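Workshop Log: The Paired Hand-Held Grippers

Posted by Kristýna Čierny in Builds, June

The paired gripper build has reached the stage at which both units may be operated at the bench by one person. This entry records the present condition of the work, the decisions taken since the previous entry, and the matters still outstanding. Readers who have followed the project from the first motor trials will be aware that the original design, designated Kekulier, was withdrawn in favour of a simpler hand-operated arrangement. The present design is designated Sturkov. All dimensions published under the earlier name should be disregarded.

Finger pads

The pads were revised following an unsatisfactory result with thin-walled items. The former profile was square across the tip and could not be brought under a shallow lip without tilting the whole tool. The current profile slopes towards the tip, and each pad is secured through two holes so that it may be exchanged without dismantling the linkage. Surfaces have been left unfinished. Sanding was tried on an early pair and removed what little texture there was, with a noticeable loss of grip on glossy plastic.

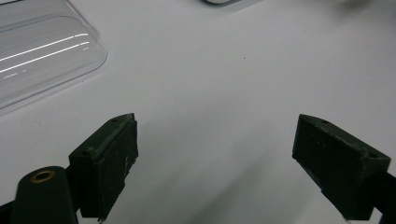
Finger pads in the open position, with the brass threaded insert at lower left.

Threaded inserts were adopted after the second set of printed threads stripped. Builders intending to follow the same course are advised to set the inserts slowly and to allow the part to cool fully before any screw is introduced. The author failed to observe this on one occasion and was obliged to reprint the post, at a cost of 90 minutes and a quantity of filament that had been reserved for other purposes.

Bench arrangement

Work is carried out on a white board laid over the table. The board was obtained from Gilchrist, the shared workshop in which the greater part of this project has been completed, and it has proved a considerable improvement on the bare wood, against which small fasteners were difficult to find. Two household items have been adopted for the handling trials: a clear lidded box and a green ridged soap dish. The box is the more demanding of the two. Its edges are hard to judge by eye, and an approach made at too steep an angle tends to push it across the board.

The trial procedure consists of 16 lifts per item with each hand, followed by a further set in which both tools are employed together. Results are entered in the workshop notebook at the end of each session. An item set down outside its starting outline is recorded as a fault, even where the grip itself was sound.

Cable routing remains provisional. The cables are at present allowed to loop freely over and beside the hands, an arrangement which is tolerable for short sessions but which becomes tiresome when the wrists are turned inward. A light sleeve and a single anchor point near the forearm are under consideration.
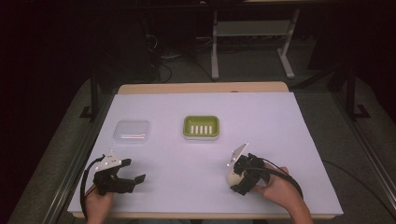 Outstanding matters

The following items are to be addressed before the next entry.

1. Spring tension. The springs supplied in the Drondard assortment are adequate for the soap dish but tiring over a full session. A softer set has been ordered.

2. Durability. The linkage is to be cycled 1000 times, with the pivots inspected every 200 cycles and any play noted.

3. Drawings. Revised drawings for the pads and post will be released once the hole spacing has been confirmed on a second print.

Comments concerning cable sleeves would be particularly welcome and may be left beneath this entry. Requests for the Kekulier files will be declined, as they contain an error in the pivot spacing that has yet to be corrected.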